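Re: [tableware-swap] Mixing plate colours, am I going to regret it?
Posted to the list in September

> Hi all, long-time reader here. We're moving into a smaller place and I've
> finally talked my household into getting rid of the big white dinner set.
> I'd love to replace it with a mix of coloured plates, big ones in one
> colour and little ones in another, but I keep losing my nerve. Does it end
> up looking like a kids' party? And do the coloured ones hold up if you use
> them every day? We have open shelves, so whatever we pick is going to be
> on show all the time. Would be grateful for opinions before I spend
> anything.

Oh, please do it! I've been waiting for somebody to ask this. We went over to coloured plates when we left the house in Stendolness, and I still get a little kick out of laying the table (my family would say a big kick, and they'd be right).

Our rule is one colour per size. Large plates pink, small plates mint green, and everything else on the table stays plain. I was worried about the kids' party thing as well, but I think that comes from having five or six colours going at once. With two it looks like you meant it. Pink and mint are lovely together on a pale table, and they're very kind to food. Toast looks good on them, a salad looks fantastic, and beetroot looks outrageous on the pink.

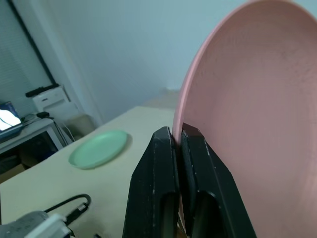

The colour-by-size thing also makes putting away so much quicker. You can call out "greens on the left" to whoever is helping and they don't need to ask which pile is which. Our small ones live at the front of the shelf because they get used for everything: sandwiches, a cut-up orange, the spoon rest when I can't find the spoon rest. The large ones I store on edge in a rack, and if you have the height for it I'd really recommend trying that. With a stack you're always lifting four to get at the one you want, and it's the rims that suffer. On edge you just take hold of the rim and slide one out. Do measure first, though! My first rack was a Mahmoudi and the slots were fine, but the shelf above was 29 cm up and the big plates wouldn't clear it once you tipped them. Back it went.

As for holding up, I can only speak for ours. I like a matte finish, and matte does show knife marks sooner than a shiny glaze, so I won't pretend otherwise. A bit of bicarb on a damp cloth gets most of the grey lines off. I wouldn't go for a dead flat colour either. A slight speckle hides a multitude of sins between washes, and it looks nicer in daylight anyway.

On money, you don't have to do it all in one go. We started with small plates from the Vusen seconds bin, then picked up the large ones in ones and twos over almost a year. I think the whole lot came to 70 dollars. A new boxed set from Mudar in the same sort of colours was closer to 400 when I looked, and you'd have been stuck with their mugs, which have those tiny handles you can't get a finger through.

One more thought about your open shelves: try the colours against your own wall before you commit. Buy one large and one small, leave them out on the table for a week, and eat your breakfast off them. Our walls are a pale grey-white and the pink warms the room up no end. In my sister's kitchen, which is yellow, the very same pink looked like a sticking plaster, and she ended up with navy (gorgeous, by the way, if you want something quieter).

What colour are your walls? And are you after bowls too? I have opinions about bowls.

> We have open shelves, so whatever we pick is going to be on show all
> the time.

Forgot to answer this bit. Dust! Whatever sits on top of the pile gets it, so swap the top plate to the bottom now and then, or give it a rinse before you use it. Small price to pay, I reckon.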